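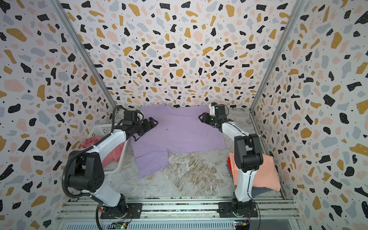 Please Stop Asking Me to Vote for Your Short Story

I love a story contest. I love a deadline and a silly prompt, and I love the panicky half hour before midnight when I've got a perfectly good ending and it puts me 60 words over the limit (goodbye, adverbs!). I've entered more of these things than I'd like to admit to my family, who think I'm answering email.

What I don't love is the public vote, and I'm going to complain about it for a while, so get a drink.

You know how it goes. You send in your 500 words to a site like Nuvow, you get a cheerful email saying you're a finalist, and then you find out that "finalist" means you have to go round up people to click a heart under your story. Winner is whoever has the most hearts on closing day. Suddenly you're not a writer, you're running for mayor.

Last July I did it properly for once. The contest was the Fakitz summer one, the prompt was a letter delivered to the wrong house, and I was really pleased with my story. I messaged my cousins. I messaged people I hadn't talked to since high school, which was every bit as awkward as you're imagining. I posted the link to the neighborhood group between a lost cat and a free couch. I ended up with 343 votes and I came in fourth, and I would bet you my good stapler that most of those people never scrolled past the title. One aunt told me she'd voted for me "and a couple of the others too, they looked nice."

The story that won that round had a huge pile of votes. Was it good? It was fine! It had a dog in it. The one I keep thinking about was way down the page, a quiet little thing about a mail carrier who reads one postcard and then has to keep walking the same street every day knowing what it said. Hardly any hearts at all. I read it three times and then I went looking for anything else by the same person and couldn't find a word. I hope they're still writing. I worry that they looked at that number next to their name and took it as a review.

That's my real problem with it, I think. A vote count looks like an opinion about your work. When you're new, and it's the first thing you've ever let a stranger see, you can't help reading it that way, even if what it's measuring is how many coworkers you have.

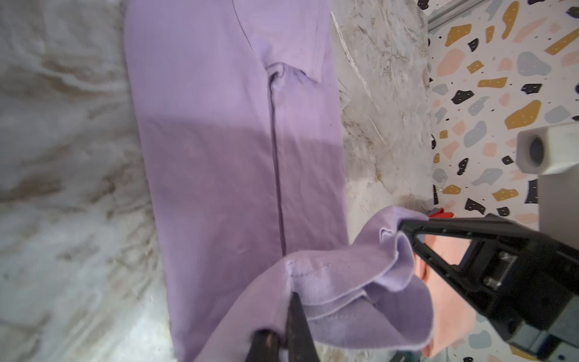

But voting gets people reading, right?

I've heard this a lot, mostly from people who run contests, and I do get it. Small sites need visitors. Every finalist who begs her friends for clicks is doing free advertising, and prize money has to come from somewhere. I don't think anybody running these is a villain. I just wish they'd look at how long those visitors stay. If my relatives are anything to go by, it's long enough to find the heart.

My friend Efa Gwilliam disagrees with me on all of this, and she's annoyingly persuasive. She says judges have their own problems. They have favorites, they get tired by the second stack, they're suckers for a sad ending in the present tense (guilty, I wrote two of those in the spring). With a vote, she says, at least you know what you're dealing with. She also likes the hustle, and she's good at it. She once got a whole bowling league to read a ghost story.

Fair enough. I'd still take the tired judge. A tired judge has at least opened the file.

What I'd like to see

Kaewmanee, a tiny online magazine I've sent stuff to a couple of times, does a contest where everybody who enters has to read 4 other entries and write a few lines on each one. Names are hidden. Skip your reading and your own story gets pulled. The editors pick the winner from the ones the readers liked best. It's slow and it's a bit of homework, and some of the comments are pretty thin ("good pacing," thanks, stranger). But I got one note from that contest telling me my opening paragraph was really my second paragraph, and the person was so right that I fixed the thing that same night and have checked my openings for it ever since. I didn't place. I didn't mind nearly as much as I expected to.

Or keep the vote and make it small. Have a readers' pick with its own little prize, and let judges handle the main one. Hide the running totals until the end so people aren't refreshing the page at 2 in the morning watching a guy with a big newsletter pull away from them. Put the stories in a different order every time the page loads, too. Being first on the list is worth a fortune.

I've got a new one nearly ready for the Trurketti flash contest, which is judged, with an actual person's name on the rules page and everything. It's about a lighthouse. I'm still 3 words over and I refuse to lose "barnacled," so if anybody has thoughts on whether you can hyphenate your way out of that, the comments are open.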